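Ticket 3354
Queue: Retail and smokehouse support
Site: Jastley store, deli and curing room
Subject: Curing room controller drops out, ham weights not saving
Priority: 2
Status: Closed

Reported by site

The controller in the curing room goes blank for a few minutes and then comes back. When it comes back the clock is wrong and the last weights we entered for the country hams are gone. It has happened four times since we hung the April batch. The hams look fine and the room temperature on the wall thermometer has not moved. We need the weights because we sell by percent lost, and the label printer at the deli case pulls the number from the controller.

Model on the front says Plastside. There are 107 hams in the room.

First reply

Please do not reset the controller to factory settings. That clears the batch list and we cannot get it back from here. Until this is fixed, write each weight on the paper tag and also on a sheet kept outside the room. Hang tag, date in, green weight, weight today.

Please send:
- the software version (hold Menu until the second screen shows)
- what else is on the same circuit
- whether the deli label printer also restarts
- the time of the last dropout

Site reply

Version is 18. The printer does not restart but it prints a blank where the percent should be. Last dropout was 6:40 in the morning, right after we switched on the slicer and the vacuum sealer. The one before that was in the evening and nothing was being switched on that we know of. The circuit has the controller, the small fan and the outlet by the sink. We think the slicer is on a different one, but the panel labels are old.

Second reply

A blank percent on the label means the printer asked for a weight and got no answer. That part is normal when the controller is down. The printer is not the fault.

The evening dropout is more useful than the morning one. Check whether the humidity relay was calling at the time. On the log screen it shows as H1. If H1 is on just before each gap, the controller may be losing supply when the relay pulls in.

Site reply

H1 is on before all four gaps. The log stops on the same minute and starts again between two and five minutes later. We also had a fifth one today at 2:15 in the afternoon, same thing. The humidifier is the one we bought from Killport last fall. It has its own plug.

Steps tried

1. Humidifier unplugged, controller left on. No dropout overnight. Room fell to 58 percent humidity by morning, so this cannot be left that way for long with hams at this stage.

2. Humidifier plugged in at a different outlet, on the hallway circuit. Dropout at the first H1 call. This rules out a shared circuit.

3. Controller power adapter changed for the spare in the kit. Site to keep the old one and mark it with tape so the two are not mixed up.
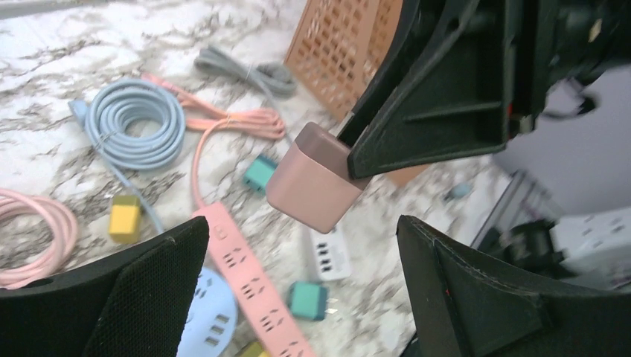 4. Controller run on the spare adapter with the humidifier connected. H1 called nine times over the next day. No gaps in the log, clock correct, weights still there in the morning.

5. Old adapter put back for one test, with the site's agreement, after all weights were copied to paper. Dropout on the second H1 call. Spare adapter refitted straight away.

Cause

Weak power adapter on the controller. It could run the screen and the sensors but not the relay coil as well. The controller saves weights only at the end of an entry session, so anything typed in and not closed with Done was lost when the power went. The clock reset is a separate small fault: the backup battery on this board was flat.

Fix

New adapter shipped from Toledo along with a backup battery. Site fitted both and returned the spare to the kit. Clock set by hand, held through a deliberate power-off of ten minutes.

Re-entry of weights

Site asked if the missing weights could be filled in from the paper tags without throwing off the loss figures. Yes. Go to Batch, then Edit, then Past Entry, and type the date from the tag before the weight. If the date is left as today, the controller treats it as a fresh weighing and the percent on the label will be wrong.

Two hams had no readable green weight on the tag. These were entered as unknown. They will print a label with no percent line and will have to be judged by feel and priced by hand.

Site reply

All weights are in. Labels at the deli case are printing the percent again. No dropouts in six days. We moved the humidifier back to its old outlet and that has been fine too. OK to close.

Closed by support. Old adapter to be returned in the prepaid bag.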